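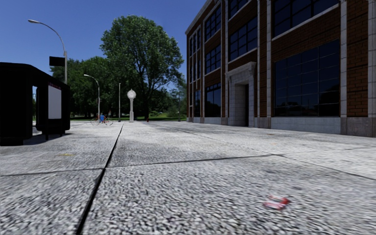 Attachment 1: plaza render, paving joints and building on the right

Ticket: Renders from the Lullport scene stop before the last tile
Opened by: Jitendra Singhal
Assigned to: Roos Van Beek
Status: Resolved

Jitendra Singhal
Since the January update, long jobs on the Brimarholm queue end early. The log says "write failed" and the job closes with no output file. Short jobs are fine. I get the same result from two workstations.

Roos Van Beek
Which output folder are you using, and how many frames are in the job?

Jitendra Singhal
The shared project folder. 600 frames. It stopped at 14 on the first try and at 9 on the second.

Roos Van Beek
Your account has a limit on open temp files. The update reset it to the default – yours used to be 1000. Please clear the temp folder, sign out and back in, then send the job again.

Jitendra Singhal
Cleared it. Same error, different frame.

Roos Van Beek
The limit was still cached on the queue server. Wayne Bickerstaff restarted the service on 14th March and I set your account back to the old value. Please retry.

Jitendra Singhal
The full job went through overnight. Willy Declercq has the same error on his account, so please change his too.

Roos Van Beek
Done. Closing this one.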